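Local Revenue, session notes: property rates and how they get collected

Typed up fast from the slides, September 27, 2020. Bring to class, there will be space to scribble. Reading list is on the module page, same as last time.

Where we are

Last session was income tax and the self employed. Today the other end of things, money raised by the council itself. Property rates mainly. A bit on market fees at the end if time (probably not).

Keep in your head the difference between a tax raised centrally and shared out, and a tax raised locally and kept. Rates are the second kind. Matters for who bothers to collect.

What a rate is

A yearly charge on land and buildings. Worked out from a value and a multiplier. The value is set by the valuer, the multiplier is set by the council when it does its budget.

Value x multiplier = bill, before any relief.

Worked one. Shop in Ukham, rateable value 2000. Multiplier for the year is 6 pence in the pound. 2000 x 0.06 = 120. So 120 pounds for the year. Do this by hand at least once, people lose marks for putting the decimal in the wrong place.

Rateable value is a legal figure. It may be a yearly rent, may be a share of the sale price, depends on the law you are working under. In the Vimatcombe case it is notional yearly rent, so what a tenant would pay on the open market if the landlord did the outside repairs. Don't mix this up with what the tenant really pays. A cousin might be letting it cheap. The valuer ignores the cousin.

Why councils like it

- buildings don't move, so hard to hide
- the yield is fairly steady from one year to the next
- the link between bill and service is easier to explain (roads, drains, lamps)
- the council can set the multiplier itself, within limits

Why they don't

- valuing everything is slow and costs money up front
- it is very visible. One big bill, arrives by post, everyone is cross at the same time
- people with a large house and small income. Comes up every year in the exam
- values go stale

Stale values, spend some time on this. If the roll isn't redone for years, the new part of town gets valued at new prices and the old part stays on old ones. Two identical shops, different bills. Then the council puts the multiplier up to get the money it needs, and the gap gets wider in cash terms. By the time somebody orders a revaluation the jump is so big that it's politically very hard to do. So it is put off again. You should be able to explain that loop in four or five sentences.

The three things that lose money

Coverage. Is the property on the roll at all?
Valuation. Is it on the roll at the right figure?
Collection. Was the bill paid?

Always take them in this order when you answer a question. A council can have very good collection and still raise next to nothing if half the buildings were never listed. Students jump straight to "chase the debtors", which is the last step.

Handy way to write it: what you raise = what you ought to raise x coverage x valuation x collection. Multiplied, so weakness in one drags down the lot. If each of the three is at 70 per cent you end up with 0.7 x 0.7 x 0.7 = 0.343, so just over a third of the money. Most people guess much higher. Drop the third one (say valuation is perfect) and you get 0.7 x 0.7 = 49 per cent. Still under half.

Case: Vimatcombe

Handout with the full case is separate, only the bones here.

Medium sized district, two market towns and a lot of farmland. Ukham is the bigger town. Farmland is exempt, farmhouses aren't - this causes more letters than anything else in the file.

Old system: paper roll in ledgers, one per ward. Bills written out by clerks. Payment in cash at the counter in Ukham only. Receipt books kept in a cupboard. Reconciling cash to receipts was done at year end, if at all.

What they changed, in order:

First the roll. They hired a survey firm, Kinnear, to walk every street and list every building with its use and its floor area. No values at this stage. Sensible, and it is the bit other districts skip. The list was matched to the ledgers by address, which was painful because half the lanes had two names.

Then the billing. Ledgers went into a package called Skitumach. One account per property, account number painted on nothing (there was a plan for door plates, dropped, cost). Bills printed in one run in stead of ward by ward.

Then the paying. Bank branches, the post office, instalments. The counter stayed open for those who wanted it.

Valuation was left until last. You can argue this either way and I would like you to. For leaving it: quick money from coverage, builds trust, gives you a clean list for the valuers to work off. Against: you are now collecting unfair bills very efficently. The second lot of people who complain have a much better point than the first.

Reliefs and exemptions

Exempt usually means never in the charge. Relief means in the charge and then let off some or all of it. Sounds fussy but it changes the numbers. An exempt building often isn't valued so nobody knows what the exemption costs. A relieved one is valued, and the cost shows up in the accounts.

Common ones:

places of worship
schools, sometimes only public ones
farmland
empty buildings (careful, some councils charge these more)
pensioners on low income
charities, for the part of the building used for the charity

Deferral is a different animal. The bill stands, it is just paid later, often when the house is sold. Useful answer to the large house small income problem. Interest or no interest is a policy choice, say which you would pick and why.

Enforcement, the ladder

Start soft. Reminder, then final notice, then a call or visit, then court, then charge on the property. Each rung costs more than the one before so you want as few cases as possible getting to the top.

Things that help on the low rungs: bill goes to the right address, in the right name, with the due date in large type and a list of where to pay. Boring but a lot of late payment is just this. Before blaming the payer look at the bill.

Things that don't help: amnesties every couple of years. Payers learn to wait. One amnesty, well advertised, when the new roll comes in, is defensible. After that it eats into next year's money.

Also the biggest debtors are often public bodies. Government offices, the hospital, the water board. Awkward as you can't very well seize a hospital. Usual way out is setting the debt off against money passing between the two bodies. Needs somebody senior to agree it.
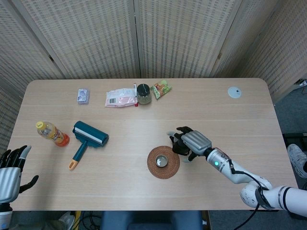 Who pays the rates on a rented shop, the landlord or the tenant?

The person named in the law as liable, normally the occupier, so the tenant. The lease can say the landlord will cover it, but that is between the two of them and the council will still bill the occupier. If the shop is empty the liability goes back to the owner.

Objections and appeals

Two separate routes, keep them apart.

Objection to the value goes to the valuer, then to the tribunal. Grounds are things like wrong floor area, wrong use, similar properties lower. "I can't afford it" is not a ground here, it belongs under relief.

Dispute over the bill goes to the council. Wrong name, already paid, moved out, relief not given.

Does the bill have to be paid while the objection is running? Under the Vimatcombe rules yes, in full, refunded later if they win. Other places let you pay the undisputed part. Think about what each does to cash flow, and to the number of people who object just to buy time.

Market fees, very short

Ran out of space. Daily ticket or yearly licence. Daily ticket fits traders who come and go but needs a collector on the ground each market day, and cash in hand all day is a control problem. Licence is cheaper to run and shuts out the smallest traders unless it can be split up. More on this next session along with parking.

Terms to know

Rateable value
Multiplier (also called poundage, or rate in the pound)
Valuation roll
Coverage
Arrears v current debt - report them seperately, always
Set-off
Deferral

For next time

Read the Vimatcombe case, all of it including the appendix on Kinnear's survey forms. Then one side of paper: should valuation have come before billing? Pick a side. No need for references, I want the argument.

Also redo the Ukham shop sum with the shop getting half relief. Answer is 60 pounds but show the steps.

Bring a calculator.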